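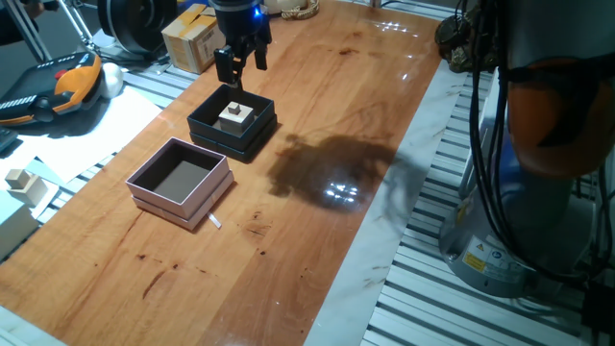 How long does one recording session take?
A session is 105 examples, recorded over one morning or one afternoon. Most operators stop for a break every 2 hours.

Who can record for the Zekari set?
Anyone who has done the Orley safety training and sat through one session with Tala Nseir or Mikkel Ingvarsson. You don't need to know how to program.

What counts as one example?
One full attempt at one task, from the start signal until the arm is back at its home position. If you stop partway, save it and mark it "partial."

Should I delete failed attempts?
Please keep them. Choose "failed" from the menu and add a short note, such as "dropped" or "missed the box." Dalia Uibo reviews the notes before anything goes into training.

How often should I change the starting layout?
After every 7 examples. Move the boxes and turn the blocks a little. Small changes are fine, as long as the arm can still reach everything.

Can I correct the arm in the middle of a move?
Yes, if the correction is slow. After 4 corrections in the same example, mark it "partial" and start again.

Where do the files go?
They upload to Osumis when you close the session. If the upload stalls, leave the computer on and write to Villads Oddsson.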